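Wallutum puts two gripper fingers side by side

The team at Wallutum has spent most of September on a question that sounds small and has kept everyone happily busy – which gripper fingers should go on the two-arm table for good? Clémence Hervieu, who runs the trials, has been comparing a stiff set from Skirkar with a softer one from Drimalari, using ordinary mugs and cups on a raised shelf.
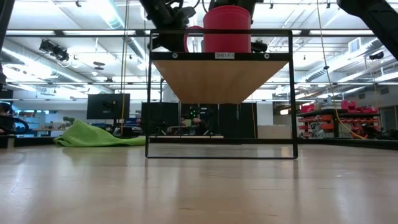
Each set gets 50 tries per object, and Hervieu is in no hurry to pick a favorite. The stiff fingers had 17 slips in the first round and the soft ones 18, so there was not much to argue over at lunch.
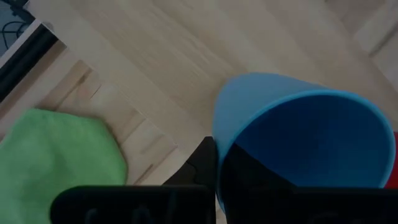
Thin rims are where she expects the two to part ways, and Jomar Tagle has been going back through the wrist camera clips, all 564 of them, with a good deal of patience and plenty of coffee.

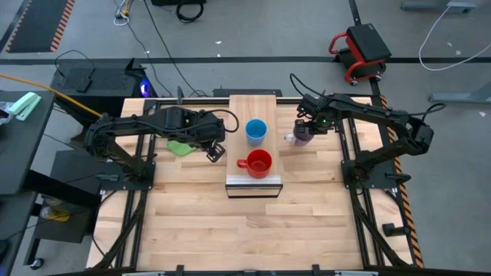

Bottles are next on the list, and a second round starts Monday. The team hopes to share the full numbers once both sets have had their turn.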